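**Gripper won't hold the dustpan square while the brush is going. Jaws, cable or me?**

*Cathal Costello, Sun 19 May*

I look after one cell at Sandix, a pair of hand-held grippers with a cable each, and a white board on a wooden table. The job is beans. Dustpan in the left, brush in the right, sweep, tip out, repeat until you dream about legumes.

For the first 11 passes the pan behaves. After that it starts to twist in the jaws when the bristles push against it, one corner of the lip lifts, and a few beans go under and stay there looking smug. I've swapped the left fingers with a spare set from January and got the same result. Closing force is at 85 in the settings, up from wherever the last person left it. The screws on the top plate are tight. I have not touched the cables, on the grounds that I'm afraid of them.

Is this a finger problem or am I gripping the wrong part of the pan?

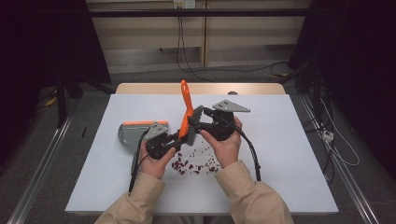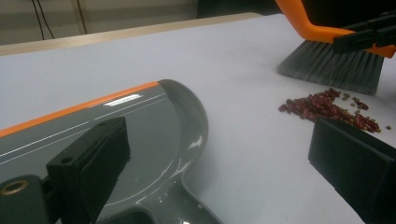
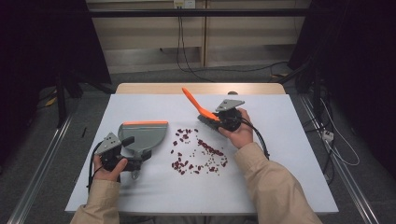
*Left and right grippers with the orange-trimmed brush and pan, and the beans.*

**Skalter**

Wrong part of the pan, most likely. Glossy plastic against smooth black fingers is a skating rink, and turning the force up just makes it a tighter skating rink. Try this before you buy anything:

1. Wipe the fingers and the pan handle with alcohol. Let them dry.
2. Put a strip of thin rubber tape on the inside face of each finger. Replace it when it goes shiny.
3. Take the handle as far down into the jaws as it will go, so the pan can't pivot on the fingertips.
4. Drop the force back to around 5 below where you have it and only go up if it slips.

Then check the cable. Hold the gripper still, have someone lift the slack, and watch the lip of the pan. If it moves, the cable is steering. I had one that pulled to the side for 6 weeks and I blamed the fingers, the tape and a colleague, in that order. Leave a bigger loop and tie it off well away from the wrist.

Don't skip step 1. Everybody skips step 1.

**hirkarex_bench**

had this. bought a different dustpan

**Ó Dálaigh**

Mostly agree with Skalter, but do the cable check first, it takes a minute and costs nothing. Also look at the finger screws as well as the plate. You only mentioned the plate. A finger with a bit of play feels fine in your hand and then rocks as soon as the brush leans on the pan. Your spare set would do exactly the same thing if whatever it bolts onto is worn.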